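Grandparent Visitation After a Relocation

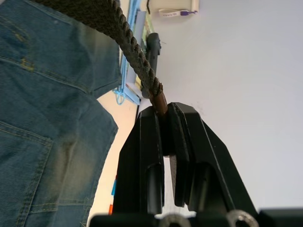 A thick, twisted rope, dark in color.

The Court of Appeals recently considered whether a visitation order in favor of a grandparent survives when the custodial parent moves out of the area. In Sokol v. Brabec, the mother relocated 200 miles from Larniven for new employment. The paternal grandfather, Vilém Sokol, had been granted visitation on 8 weekends per year under a stipulated order.

The mother, Štěpánka Brabec, asked that the order be vacated. The trial court declined and instead divided the travel costs equally. On appeal, the panel affirmed the order in part. It held that relocation alone does not end a grandparent's visitation, but that the trial court must give special weight to a fit parent's objection before assigning any cost of travel to her.

The matter was remanded for further findings. Clients with stipulated orders should review the relocation language, if there is any, before a move is announced. Many of the older forms are silent on the point.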